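Minutes of the Himby open afternoon planning meeting, January

Present: Kagiso Mathebula (chair), Yolanda Ferreira, Florin Pop, Zinhle Adams, and me, Thandeka Cele, on the keyboard again.
Apologies: none sent, though Florin had to leave before item 5.

We started a bit after four because the kettle was slow and Yolanda had brought shortbread. I've written these up the way I always do, so if you want the stiff version you'll have to ask Kagiso to take a turn!

1. Last meeting's notes

Agreed, with one change. I'd put that the Gukport hall had agreed to lend us its folding chairs. They had said they would think about it. They have since thought about it and the answer is yes, so I was only wrong for a fortnight. Yolanda will fetch them in the van, and she'd like a second pair of arms for the loading.

2. Money

Kagiso reported that we have 2000 set aside for the afternoon. Hall hire and the printed programme come out of that, and so does the tea. Florin asked whether the extension leads we bought for the workshop could be charged to it as well. Kagiso said no, Florin said fair enough, and on we went.

3. Our visit to Baloyi

This took up most of the meeting, and I'm glad it did. Zinhle and I went over to see the demonstration they'd like to bring to us, and I'd promised everyone a proper account.

We were given seats near the front, along with a group from the Gukport college who asked much better questions than I did. The idea is simple enough to follow. Ordinary bits and pieces are laid out on a table, the robot is asked for one of them, and it goes after it with its own two hands. I'd expected something more like a factory, with everything in matching boxes. What you get is the sort of stuff that collects on my kitchen worktop – ketchup, a tennis ball, a phone – and I found that far more interesting to watch.

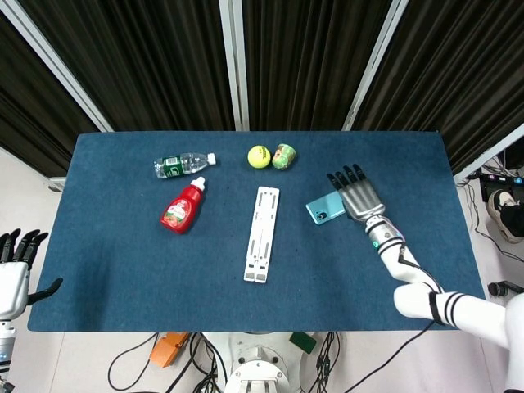
Notes and visit report by Thandeka Cele
Himby open afternoon group

The phone was the part I couldn't stop looking at. It was face down on the felt, a nice pale teal thing, and the right hand came to rest on it with those long grey fingers. I was holding my breath, I don't mind saying. Zinhle was more taken with the mat itself. She reckons a plain dark blue makes everything on it easy to pick out from the back row, the ketchup especially, and she'd like us to copy that for the hall. We've got a dark tablecloth in the cupboard but it creases terribly, so felt it is.

Their host told us that things lying on their sides are harder than you'd think, and that flat things are a different problem again. I asked about the white laptop stand in the middle, folded shut, and was told it's one of their favourites for a tricky round. The college group wanted to know if the objects could be swapped for ones the audience brings. They can, within reason, and they'd want to see them beforehand.

Florin asked how long a session lasts. It's 18 minutes with questions, and they're happy to do 2 sessions with a tea break between. He also asked about noise (he's thinking of the choir next door). I'd say you could talk over it comfortably, and Zinhle agreed.

Yolanda raised cables, quite rightly. There are a lot of them, they spread out over the floor round the base, and we shall have small children wandering about. After some back and forth we agreed on a rope line in front of the table, with the chairs set behind it. Kagiso will ask Baloyi how much room they want at the sides as well, as both arms need space to swing.

Decided: we invite Baloyi for the open afternoon, both sessions. All in favour.

4. Programme and bookings

The hall takes 100 seated. Zinhle suggested free tickets for the two sessions and open doors for everything else, and we all liked that. Casach will do the printing again provided they get the text in good time, so please send me your paragraphs. Florin, yours was lovely last year but it was a page and a half!

There was a long talk about what to call the demonstration. Yolanda wanted "Meet the Robot", Florin wanted something with "hands" in it, and Kagiso wanted to go home. We've put "A Robot at the Table" in the draft for now.

5. Any other business

The side door at Gukport still sticks. Yolanda will mention it when she collects the chairs.

Zinhle has found a shop that sells felt by the metre and will get a piece big enough for the table, plus some over for the sides.

Actions

Kagiso: write to Baloyi with the invitation, ask about space and sockets.
Yolanda: chairs, van, rope line, side door.
Zinhle: felt, ticket list.
Florin: one paragraph for the programme. One.
Thandeka: collect the text and get it to Casach.

Next meeting same place, four o'clock, and it's my turn for biscuits.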